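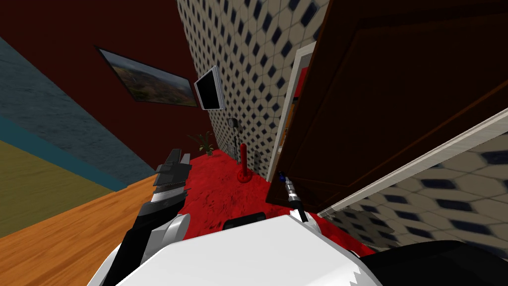 The robot in the simulated room, with the door open and the right gripper reaching towards it.

Aug 4, 2021

I promised to write down how I set up the door task for our two-armed robot, so I do it now before I forget the small things. Wekesa Mwaipopo asked me for it already in April, and I am sorry that he had to wait.

We call the room Milen. It exists only in the simulator. I took the furniture from an old set that Tsion Nigatu made for another job, and I did not change the colours. So the carpet is very red and the walls do not match with each other, but for this work it is not important. What matters is the door and where the robot stands in front of it.

First the base. When I loaded the robot for the first time, I put it too near to the door. The arm had to fold itself almost completely, and the elbow came to its limit before the door was moving. I moved the base back in small steps and tried again after each one. Finally I stopped at 67 centimetres from the closed door, measured from the front of the body. It is a comfortable distance for the right arm. The left arm has nothing to do in this task, so I give it a fixed pose, raised and away from the body, and lock it there.

Then the hinge. This cost me two evenings. The door model came with no friction at all, and after a light touch it was swinging until it hit the stop and came back. Lacey Sedgwick told me to add damping to the joint before I touch anything in the controller, and she was right. I had started with the controller, of course. With a little damping the door stays where the hand leaves it.

The third thing is the camera. I keep one view close over the white body, looking to the door, and it is tilted a lot. I tried to make it straight, but then the gripper went behind the body shell in the moment of contact, and this is exactly the moment I want to watch. After some days my eyes are used to it. Wendelin Hauser still turns his head when he looks at my screen.

My check before each long run is short:

Reset the scene and look if the door is really closed.
Move the right arm alone, slowly, to the start pose.
Read the joint values of the left arm and compare them with the saved file.
Run the task 6 times with different starting positions of the arm.

If one of the six fails, I do not begin the long run. Last month I ignored this rule and lost nine hours of computing, all with the gripper closing beside the handle. The reason was one wrong sign in the tool offset, which I had typed myself.

There is still a fault which I could not repair. The lower border of the body shell is drawn with small jagged teeth. I believe it is from the near clipping distance of the camera, but when I make this value smaller, the far wall begins to flicker. It does not disturb the physics, so for the moment I leave it. If somebody has met the same problem, please write me in the comments.

Next I want to make the door heavier and see if the same settings survive.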